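October 26, 2023

Washing up, continued. I have now owned the steel dish rack for a month and have yet to put a plate in it the way the leaflet from Griffiths intends. It has two tiers. The wires are so thin that the flowers behind show straight through, and with that wallpaper you can lose the rack altogether if you squint.

Annelies Vandenberghe thinks the paper is too much. She counted the carnations out loud, gave up, and asked if the blue thing on the right was a bird. I said it was a bird. I am not sure it is a bird. The marble pattern underneath was supposed to calm it all down -- it has its work cut out.

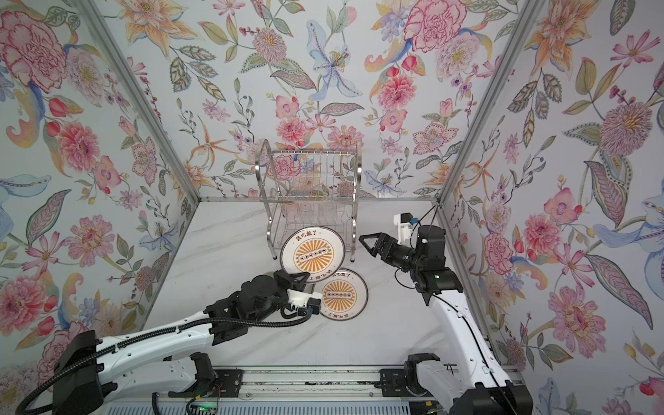
Plates

Two of them, matching, orange sunburst in the middle. One leaning on the rack, one flat in front, neither of them in it. Xuân Phan read me the rim: 该吃饭了, time to eat. I have been ordered to dinner by my own crockery for weeks without knowing it, and mostly had toast.

Later

Gerrit Desmet rang about the Pindby boxes. There are 2 left and he wants them gone by December. One is mugs. Told him the rack has a whole upper tier going spare. Must buy dish soap, and a sponge that isn't gray.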